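4.2 Unloading the washer

Claims that home robots can "do the laundry" usually rest on one short part of the job. We scored the Gatia trials from door to basket and counted a run only when no person stepped in.

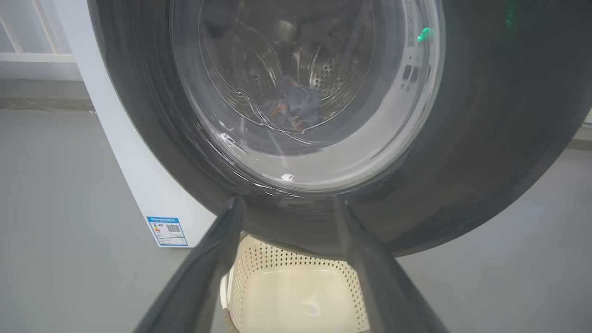
Of 192 runs, 30 met that rule. Clothes bunched low in the drum were the hardest case, and reflections on the door glass made matters worse.

Figure 3. Two-armed robot at a front-loading washer, with crumpled blue garments in the basket.

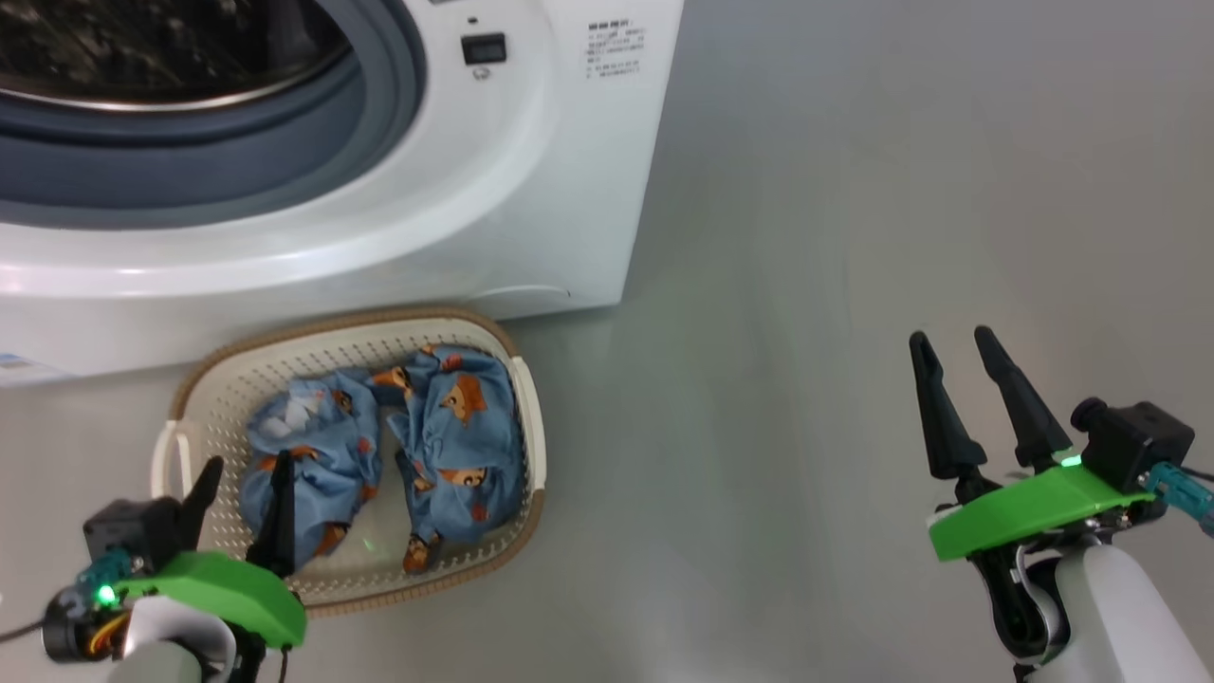 Folding was left out of the score. We doubt that the rates reported for Cloda, which start with clothes laid flat, say much about this task.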